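**[求真实反馈] Dundura 绘本套装到底值不值487？看了一圈"测评"越看越不信**

版块：童书与亲子阅读

---

**楼主 | 半碗凉粥**

先说情况。女儿3岁，每天睡前要听书，同一本可以连着听一个月，家里的书翻来覆去就那些，我想添一套新的。最近妈妈群里都在转 Dundura 这套，作者 Vandana Awasthi，画画的是 Shivam Nautiyal，讲一头不肯过河的小水牛和它的邻居们，中英双语，出版方写的是 Istham。一套487元，一共40册，附一张挂图和一本"家长指导手册"。

价格摊到每本其实不贵，我知道。但我前前后后看了十来篇测评，心里越来越犯嘀咕，列几条：

1. 每一篇都夸"孩子一听就安静了"。每一篇。我女儿听什么都不安静，所以我首先不信这个。
2. 每一篇配的内页都是《水牛不过河》和《谁家的锣》这两本。剩下的呢？剩下那么多本长什么样？
3. 都提到"坚持读完全套，最多可积累2000个英文词汇"。这句话我在好几个不同的号里看到，连标点都一样。
4. 文末都有团购链接，从 Esska 的小店走。

我不是说收了样书就不能写好话，写测评的人也要花时间。可你至少告诉我哪本不好看吧？谁家孩子会把一整套每本都喜欢个遍？

有没有自己掏钱买的，来说两句真话。好坏都想听。

---

**2楼 | 榆钱饭**

自己掏钱买的来了。没有走 Esska，从书店原价拿的，算是冤大头。

画是真好，Shivam Nautiyal 的画我没话说，雨季那几本满页都是水，远处的人只有一点点大，我自己晚上会拿出来翻。但是故事参差不齐。前面几本一看就是认真写的，有起伏，结尾也收得住。越往后越像凑数，"小水牛认识颜色""小水牛认识形状"，这种书随便哪家都出过，没必要由一头水牛来教。

我家老二最喜欢的是《谁家的锣》，后半套基本没碰过。

---

**3楼 | 楼主 半碗凉粥**

回2楼：谢谢，这才是我想看的东西。所以测评里老拿那两本出来拍，是有原因的……

想问一下前面那些"认真写的"大概占多少？能单买吗？

---

**4楼 | 榆钱饭**

单买我没找到。书店的人说 Istham 只给整套，拆开的不退换也不供货。占多少我没有仔细数，反正我常拿的就放在床头那一小摞，其余在柜子里。

---

**5楼 | 小满爸爸记账中**

提一个不同意见。

我觉得楼主对测评的要求有点高。童书测评本来就是这个路数，出版社寄书，博主拍照，写写孩子的反应，放个链接。你换成任何一套书去搜，看到的都差不多。因为测评写得千篇一律就怀疑书不好，这两件事没有必然关系吧。

我家也买了，走的就是 Esska 的团，便宜了一点点。儿子现在能把《水牛不过河》从头背到尾，中文背完背英文，虽然英文我听着像念经。这个钱我觉得花得值。

---

**6楼 | 楼主 半碗凉粥**

回5楼：我没有说书不好，我说的是我判断不了书好不好。测评的作用不就是帮人判断吗？十几篇看下来，我掌握的信息跟只看一篇是一样的，那我看它干什么。

另外好奇问一句，你儿子背的是《水牛不过河》，又是这本。后面的他听吗？

---

**7楼 | 小满爸爸记账中**

……听过几本。交通工具那本还可以。

好吧我承认主要是那一本。

---

**8楼 | 铁皮青蛙没上弦**

2000词这个我得说两句。我做过几年少儿教材的编校，这种数字怎么算出来的我太熟了。把全套英文部分拉到一起，去个重，单复数算两个，过去式再算一个，拟声词也算，人名地名也算，最后得出一个数，前面加上"最多"两个字，就什么责任都没有了。

而且"出现过"跟"积累"差着十万八千里。孩子听你念过一次 buffalo，不等于他会用这个词。他也许只是记住了你念这一页的时候喜欢捏他鼻子。

不针对这套书，所有拿词汇量当卖点的绘本，我都建议把那一行字用手指头挡住再做决定。挡住之后你还想买，那就买。

---

**9楼 | 阿措在南坡**

同意8楼，另外补充双语的问题。我翻过朋友家的几本，中文那一行翻译腔挺重的。有一句我印象很深，"小水牛感到它的心是沉重的"，谁跟三岁孩子这么讲话？我念的时候自动改成"小水牛不高兴了"。

英文倒是顺的，短，有节奏，能看出 Vandana Awasthi 是在意念出来好不好听的。中文像是赶出来的。版权页上我还专门找了译者的名字，没找到。

---

**10楼 | 榆钱饭**

回9楼：我这套也没有译者署名！一直以为是我没看见。"心是沉重的"那句我也改，我改成"小水牛不想说话"。

---

**11楼 | 楼主 半碗凉粥**

没有译者署名这一点让我很在意。一套书里画家作者都印得大大的，译者隐身，那中文这半边是谁负责呢。

我昨天去给 Esska 的客服留言了，问能不能看一看后半套的内页。对方先发了一段介绍，就是那段带2000的。我说这个我看过了，想看内页。对方又发来两张，您猜怎么着，《谁家的锣》。

我又问有没有译者信息，回复是"亲，专业团队翻译哦"。

到这一步我对这个店的印象已经不太好了。不过店是店，书是书，这个我分得清，所以还在犹豫。

顺便说说我家平时怎么读，免得大家觉得我挑剔得没道理。我们固定是洗完澡以后，在床上，她自己挑两本，我挑一本。她挑的永远是旧的，我挑的那一本才有机会是新书。所以新书在我家其实每天只有一个名额，而且是最后一个，她已经有点困了，故事要是开头两页没有意思，她就直接翻身去玩别的。

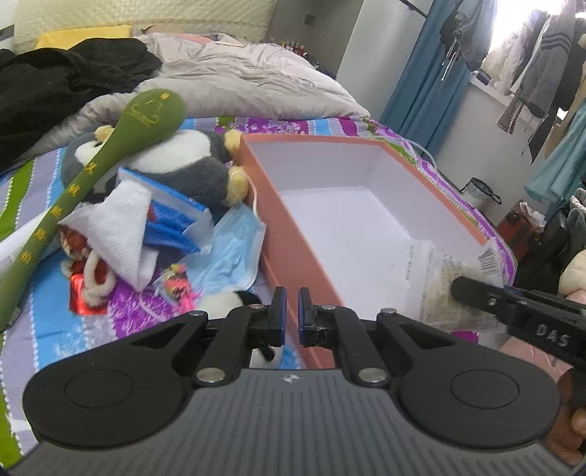 一套书进了家门，真正的考验是第二个星期。第一个星期什么都新鲜，连说明书她都要我念。过了那几天还会被她自己抽出来的，我才认为是买对了。按这个标准，我以前买过的套装，没有一套能活下来一半以上。所以我看到"每一本孩子都爱不释手"这种话，第一反应是写的人家里到底有没有孩子。

我也试过换着法子推销，比如把新书压在旧书上面，或者先讲一半不讲了。偶尔管用。更多时候她就说"不要这个"，然后去底下把那本书脊都散了的挖出来。

---

**12楼 | 薄荷糖纸**

楼主说的第二个星期法则我要抄下来。

我家是男孩，五岁，情况差不多。我后来干脆不买套装了，图书馆借，借回来他连续要求续借的才买。慢是慢，柜子里没有吃灰的。

Dundura 我们这边图书馆没有，问过馆员，说没见过这个书目。这套是不是根本没进图书馆渠道？

---

**13楼 | 小满爸爸记账中**

回12楼：图书馆这个办法好是好，可不是每个地方的图书馆都有像样的童书区。我们县里那个，绘本架上一半是识字卡，另一半封面都掉了。套装再怎么不好，对我们来说起码一次把架子填起来了。

楼主和各位住的地方可能条件好一些，说话的时候可以考虑一下这点。

---

**14楼 | 薄荷糖纸**

回13楼：这个说得对，我没想到，抱歉。

不过正因为一次要花487，我才觉得测评应该写得老实一点。能随便借书的人，看到假的好评损失不大，翻两页还回去就是了。

---

**15楼 | 小满爸爸记账中**

这句我没法反驳。

---

**16楼 | 苦瓜炒蛋不放糖**

我就是写过这套测评的博主之一（小号，粉丝没几个），看了半天决定冒出来。

先说我收到了什么：三本样书。三本。不是全套。《水牛不过河》《谁家的锣》，还有一本讲摘芒果的。所以你们说大家拍的都一样，那是因为大家手里就只有这些。附带一份文案要点，2000那句在里面，标了"建议保留原文"。

稿费没有，走链接成交有一点返点，我那篇总共成交了个位数，不够买杯奶茶。

我写的时候没有撒谎，那三本我家孩子确实喜欢。但是标题我写的是"整套都值得"，这个是我不对，我没看过整套。那句词汇量我也照搬了，没有过脑子。刚刚去把标题改了，那句删了，文末加了一行样书说明。

要骂就骂吧。

---

**17楼 | 铁皮青蛙没上弦**

回16楼：不骂。肯出来讲的已经很少了。

但我想问一下，寄三本样书的时候，对方有没有说只寄了三本这件事不要写？

---

**18楼 | 苦瓜炒蛋不放糖**

没有明说。要点里写的是"请以套装整体进行推荐"。你品吧。

---

**19楼 | 三更灯火五更困**

我看这帖子有点往审判方向走了，说个好话平衡一下。

我买 Dundura 是冲着 Vandana Awasthi 来的，她早一点有本薄薄的单行本，写一个小孩跟着外婆去赶集，没有任何教育意义，就是走路、看东西、吃东西、走回来。我家孩子听了大半年。这套书里头前几本还有那个味道。水牛不过河，到最后它也没过河，大家就在这边吃了晚饭。我第一次念到那里愣了一下，想着后面应该还有一页鼓励它勇敢吧？没有了。我很喜欢。

后来的那些认颜色认形状，我怀疑是出版方要凑一个大套装，让作者补的，或者干脆是别人代笔。没有证据，纯猜。

所以我的结论跟榆钱饭差不多，为了前几本可以买，别指望后面。

---

**20楼 | 楼主 半碗凉粥**

回19楼：没过河这个结尾你一说我反而真的心动了。我女儿游泳课死活不下水，老师天天跟她讲勇敢，她现在听到"勇敢"两个字就往桌子底下钻。

代笔这个先别猜了，猜了也查不出来。不过我会留意后面的署名跟前面是不是一样，有书的朋友方便看一眼吗？

---

**21楼 | 榆钱饭**

刚去柜子里翻了。前面的封面写的是"文：Vandana Awasthi"，认形状那本封面写的是"Dundura 创作组"，画还是 Shivam Nautiyal，但我把两本并排放着看，认形状那本的背景简单了很多，有的页就是一块平涂的底色。

买了这么久我居然从来没发现署名变了。

---

**22楼 | 阿措在南坡**

好嘛。"创作组"。

套装外盒上写的可是 Vandana Awasthi 著，我朋友家那个盒子我记得很清楚。

---

**23楼 | 小满爸爸记账中**

我也去看了，一样。外盒一个名字，里面两种署名。交通工具那本也是创作组。

行，我收回前面一部分话。值不值另说，这个做法不地道。

---

**24楼 | 米缸见底**

弱弱问一下，有人配过 Dixit 的点读笔吗？商品页说这套书支持点读，我本来想连笔一起买，这样我加班的时候孩子可以自己听。

---

**25楼 | 薄荷糖纸**

回24楼：这套书我没有，但 Dixit 的笔我家有一支。笔本身没什么毛病，就是孩子用着用着会变成敲木鱼，同一个地方点几十下，听半句切掉，再点，再切掉。你指望他安安静静从头听到尾，我家是没有实现过的。

要解决加班的问题，你自己录一段放给他，效果比笔好。我家那位出差时就是这么干的，录得磕磕巴巴，孩子照样要听，还会指出爸爸在哪里念错了。

---

**26楼 | 榆钱饭**

点读我试过，借了同事的笔。前面几本能点，配音的阿姨声音不错。后半套有几本点了没反应，不知道是我没更新音频包还是压根没做，同事也说不清。买之前最好问明白。

不过我猜你问 Esska 的话，会收到两张《谁家的锣》。

---

**27楼 | 米缸见底**

哈哈哈哈那我先不买了，今晚就去录音。

---

**28楼 | 晒豆子的人**

说点不中听的。你们为一套绘本的署名讨论了这么多楼，孩子根本不在乎。他在乎的是你有没有坐下来给他念。我小时候家里就一本缺了封皮的故事书，也没耽误我爱看书。现在的家长太会研究了，研究来研究去，念书的时间都拿去刷测评了。

---

**29楼 | 楼主 半碗凉粥**

回28楼：孩子不在乎，付钱的是我，我在乎。

刷测评费时间这个我认，确实刷到半夜过。可要是第一篇就告诉我样书只有三本、后面是创作组写的，我五分钟就决定了，哪用得着刷到半夜。

---

**30楼 | 晒豆子的人**

行，你有理。不过早点睡。

---

**31楼 | 铁皮青蛙没上弦**

给以后翻到这帖的人留几个我自己看套装的习惯，各人参考：

- 先找版权页，看文、图、译三个名字齐不齐，前后各抽一本对照。
- 要内页就要最后几本的。给不出来的，我当作没有。
- 看差评里有没有具体的书名。光说"不好"的差评跟光说"好"的好评一样没用。
- 二手平台搜一下，看人家转手的时候哪几本"已留下不出"。这条最灵，家长会把孩子真喜欢的抽走，剩下的才卖。

---

**32楼 | 三更灯火五更困**

最后一条太狠了，我刚去搜了，真有人在出 Dundura，写着"缺前面几本，孩子要留着"。

---

**33楼 | 楼主 半碗凉粥**

哈哈，那我反着来，求收前面几本，后面的谁爱要谁要。

说一下我目前的决定：整套不买了。Vandana Awasthi 那本赶集的单行本我先去找，19楼方便的话把书名发我一下。《水牛不过河》我在二手那边挂了求购，单本，能收到就收，收不到拉倒。

也给 Istham 的读者邮箱写了信，问两件事，译者是谁，创作组又是谁。有回音我来更新，没有回音我也来说一声。

---

**34楼 | 三更灯火五更困**

书名私信你了。那本也断断续续缺货，碰到就下手吧。

---

**35楼 | 榆钱饭**

楼主，《水牛不过河》我这本不能出，但是我可以把整本念一遍录给你听，你先试试你女儿吃不吃这一套。中文我念的是我改过的版本，没有"心是沉重的"。

---

**36楼 | 楼主 半碗凉粥**

要！太感谢了！私信了。

---

**37楼 | 楼主 半碗凉粥**

更新一次。昨晚放了榆钱饭录的，没有图，只听声音。听到水牛不过河那里，她问："然后呢？"我说然后就吃晚饭了。她想了一下说："那它晚饭吃什么？"

今天早上又问了一遍。我不敢说这就叫喜欢，按我自己的规矩得等到第二个星期再说。

Istham 那边还没有回信。

---

**38楼 | 榆钱饭**

我家也问过晚饭吃什么。书里没画，我说的是玉米。你们对一下口径。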